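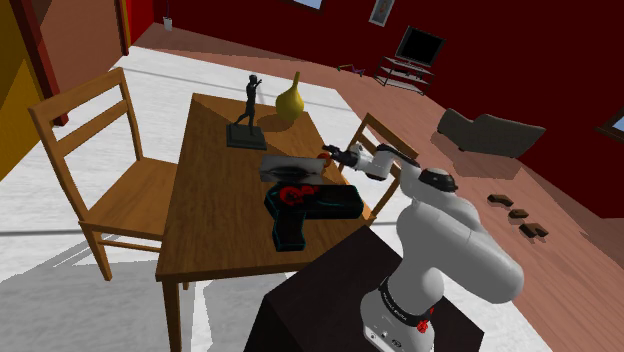
Image: Tendow

Home News Press office Stockists Contact

Tendow to open second repair workshop for household furniture

Furniture repair firm Tendow will open a second workshop in February, in a former printworks on the Umali estate. The new site will take in tables, chairs, chests of drawers and bed frames from households across the county, and will run evening classes for people who want to learn basic repairs themselves.

The workshop covers 660 square metres over a single floor. It has a loading bay at the rear, a separate finishing room with its own extraction, and a small shop at the front selling repaired pieces along with oils, waxes, glues and replacement fittings. It will open at 8am on working days, with collection until 6pm.

Tendow's first workshop, on Dilora Road, repaired 700 pieces last year. Dining chairs made up the largest share of the work, with loose joints the most common fault. The waiting time for a chair repair had grown to nine weeks by the end of the summer, and the firm stopped taking new table work for part of the autumn. Both sites together are expected to bring the wait down to three weeks.

"We were turning people away, and some of them were going home and putting a perfectly sound table out for the council to collect," said Yu-na Hwang, managing director of Tendow. "Most of what we see needs a day's work at most. The trouble was that we had no bench free to do it on. The new building gives us eleven more benches and somewhere dry to keep things while they wait."

Dong-hyun Hong, who has been a bench joiner at Dilora Road for six years, will run the new workshop. He will lead a team of seven, including two apprentices who start their training when the site opens. Four of the team are moving across from the first workshop and their places there have been filled.

"The building was in fair order but the floor was a problem," said Mr Hong. "There were old machine bolts set into the concrete all the way down one side. We had them cut off and ground flat, and that took longer than putting the walls up for the finishing room. The light is very good, though. It comes from the north, so you can match a stain in there without carrying the piece outside."

Prices at the new site will be the same as at Dilora Road. Re-gluing a single dining chair costs £45, with a lower rate for sets of four or more. Table repairs are priced after inspection. Customers can bring smaller items in without booking. Larger pieces can be collected by van for a fixed charge, and the van will call at most addresses within 20 miles.

Evening classes

Classes will begin two weeks after the workshop opens. The first course runs for six evenings, from 6.30pm to 9pm, and covers taking apart and re-gluing a chair, easing a sticking drawer, filling and colouring scratches, and renewing an oil or wax finish. Students bring their own piece to work on. Each class has ten places.

The classes were planned by Hertta Toivonen, an upholsterer and teacher who has run a similar course at Dilora Road. A shorter session on removing water rings and heat marks from table tops will be held once a month.

"People arrive worried that they will make it worse," said Ms Toivonen. "By the second evening they have the chair in pieces on the bench and they are asking each other for clamps. I ask them to leave family heirlooms at home for the first course and start with something from the back bedroom."

A full course costs £180 including glue, abrasives and finishing materials. Two places on each course are kept free of charge for people receiving means-tested benefits.

Timber store

The site will also hold a store of reclaimed timber, run with Prundora, a salvage yard that supplies boards and sections from cleared houses and shops. The store opens with 400 lengths of oak, beech, ash, elm and mahogany, sorted by species and thickness. Tendow will use the timber for replacement legs, rails and drawer parts. Any lengths not needed for repairs will be sold in the shop.

Erick Wanyama, yard manager at Prundora, said: "New oak next to 80-year-old oak always shows. If you have an old board of the right thickness you are most of the way there. We used to sell a lot of this material off in mixed bundles and I would rather see it go into a table leg."

Offcuts too small for furniture work will be bagged as kindling, with the exception of any that carry old paint or varnish.

Opening and bookings

Repair bookings for the new workshop are open now by telephone and at the Dilora Road counter. Customers already on the waiting list do not need to do anything. They will be offered the first free slot at either site. Class bookings open one month before the first course.

There is free parking for 12 cars beside the loading bay. The 366 bus stops at the estate entrance, a four-minute walk from the shop door. The entrance, shop and teaching area are all step-free.

Notes to editors

Tendow repairs and refinishes domestic furniture. It does not take in office furniture, pianos or garden furniture.

Interviews with Yu-na Hwang and Dong-hyun Hong can be arranged before the opening. Visits to the new workshop are possible in the mornings, by appointment, and sturdy shoes are needed while building work is being finished.

Press contact: Hae-won Cheon, Tendow press office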